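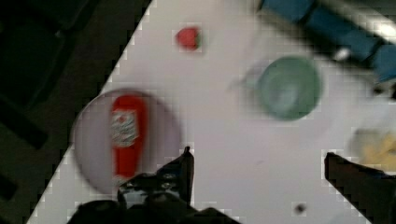 Ketchup bottle, on the plate.

Wednesday, May 9, 2018
Brass cleaning, household acids, second round

Back on the tarnish question. Teodoro Jaramillo still holds that ketchup cleans brass as well as the Murthy paste, and he has the door plate from the Imley job to point at. I have seen the door plate. It is shiny. It was also rubbed for most of an afternoon by a man who wanted it to be shiny, so I don't put much weight on it.

What bothers me about the first round (January) is that we never had a proper blank. Everything got a wipe with a cloth at the end, and the cloth alone may be doing half the work. We also used whatever offcuts were in the drawer, and at least two of those had old lacquer on them. You can't clean through lacquer. Any piece that "failed" in January might just have been sealed, so I am throwing out the whole January table. T. objects. Noted.

Stock this time is all from one sheet, batch 1322, cut to coupons and degreased. 31 usable coupons after I rejected the ones with shear marks. Darkened together in the same box over the same dish of ammonia so nobody can say one lot had it easier. The color is fairly even, a bit browner on the pieces that were nearest the lid. I shuffled them before numbering.

Treatments:
Ketchup, straight
White vinegar
Vinegar with table salt stirred in until no more would go
Salt water, no vinegar
Murthy paste, used as the tin says
Plain water, same cloth, same strokes

The salt water is there because I think salt is the part people forget. The usual story is "the acid in the tomato does it." Maybe. Vinegar by itself was slow in January even on the pieces I am fairly sure were bare. Ketchup has vinegar and a good deal of salt in it, so if the salted vinegar matches the ketchup, the tomato is along for the ride and we can stop buying it.

Contact time 3 minutes, then rinse, then ten strokes with a folded cotton cloth, no leaning on it. T. leans. I did all the wiping myself for that reason, which means it is now my bias in place of his, but at least it's the same bias across the board.

First look, before lunch. Water: nothing worth writing. Vinegar: slightly lighter, patchy. Salted vinegar: clearly brighter, with a pink cast at the edges that I don't like. Ketchup: brighter too, same pink on two of the coupons, fainter. Salt water: no change I'd swear to. Murthy paste: brightest, and yellow all the way across, but under the loupe it has fine scratches running with the strokes. So the paste is taking metal off. It would win any contest judged from across the room.

The pink is copper, I think, with the zinc gone out of the surface. Everyone who recommends ketchup for brass skips this part. On a drawer pull it hardly matters. On the Flernness hinges, with the engraving as thin as it is, I would not use any of these yet, and I told T. so.

Against my own case: I have been judging by eye under the bench lamp and I knew which coupon was which. That won't do. Tomorrow T. is to relabel the backs and hand them to me mixed, and I'll rank them again without the key. If my order falls apart, then this page is worth about as much as the door plate.

Also the Prarnavham leaflet claims 133 cleanings with no loss of detail. No mention of how they measured detail, or what they cleaned. Who cleans a thing 133 times and stops there? I'd like to see the worksheet. Have written to ask, not holding my breath.

To do:
Weigh coupons before and after, on the good balance
Fresh cloth for each treatment (I reused one between vinegar and salt water, possible carryover, redo both)
Leave one treated coupon from each set on the sill unrinsed overnight and see what comes up green
Ask T. what else went on the door plate. He says ketchup only. He also owns a buffing wheel.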